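Darkaden Toy Library
Packing and Return Standard: Progress Report to the Moodley Fund
June 28, 2018

1. Scope

This report covers work carried out under the small-item packing grant since the February report. The grant pays for the sorting, repacking and labeling of small plastic toys held at the Darkaden and Ranton branches, and for a trial of home returns at the Droratcombe branch. Building work at Ranton is funded separately and is not covered.

2. Stock position

The target for the grant period is 4,000 items repacked to the new standard. At the close of this reporting period 3,000 items had been repacked and entered in the catalog. The remaining items are mostly mixed lots from Ranton, where the old stock was stored by date of donation and has to be sorted by type before it can be packed.

Items with no catalog record are given a temporary number at the sorting table. The number stays with the item until a full record is made. Records are made in batches at the end of each sorting session, and a batch is not closed until the shelf location has been entered for every item in it.

3. Packing standard

The standard was revised in February. The main provisions now in force are as follows.

Shallow open boxes are used for sorting and checking. Lidded boxes are used for storage and loan only. An item is not moved from one to the other until its loose parts have been matched.

Printed cards stay with the toy. Where the clear plastic over a card is intact, it is left in place. Torn plastic is removed and the card goes into a flat sleeve.

Small bags are kept if they close properly. Beads and other very small parts are bagged separately and listed on the contents slip, and the set is marked for older children.

4. Home return trial

Under the Droratcombe trial, borrowing households repack a set at home before bringing it back. Each household receives a one-page sheet and is asked to work on a flat surface with the box open in front of them. Beds and low tables are both acceptable. Each piece is lifted out, checked against the slip and put back, with the largest piece handled last. 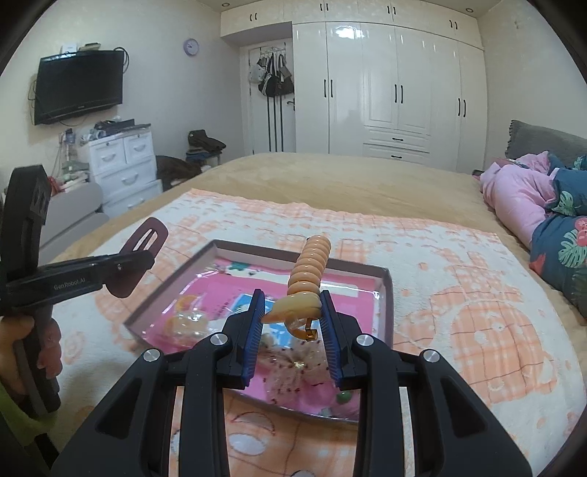 Figure 1. Peach-orange segmented toy held above a shallow open box on a bed. The box contains a printed card under clear plastic.

Sets with one main toy and a few loose parts came back in better order than sets made up of many pieces of similar size. The most frequent fault was a small part left outside its bag. The next was a contents slip returned blank. A shorter slip with larger type has been drafted and will replace the present one.

Soft surfaces caused one difficulty. Beads roll into folds in a bedspread and are hard to find against a patterned fabric. The sheet now tells households to keep all beads inside the box while checking. Branch staff have been asked to record missing beads as a separate line on the return form so that the effect of this change can be measured.

5. Open issues

The supply of lidded boxes in the smallest size is short. An order was placed and part-filled. Until the balance arrives, 2 small sets may share a storage box if each is bagged and labeled.

The label printer at Ranton is slow to feed narrow stock. Labels for that branch are being printed at Darkaden and sent over with the weekly transfer.

6. Next period

Sorting of the Ranton mixed lots will continue as the first priority. The new contents slip will be issued at Droratcombe for a period of seven weeks, after which return faults will be tabulated by type. No change to the approved budget is requested.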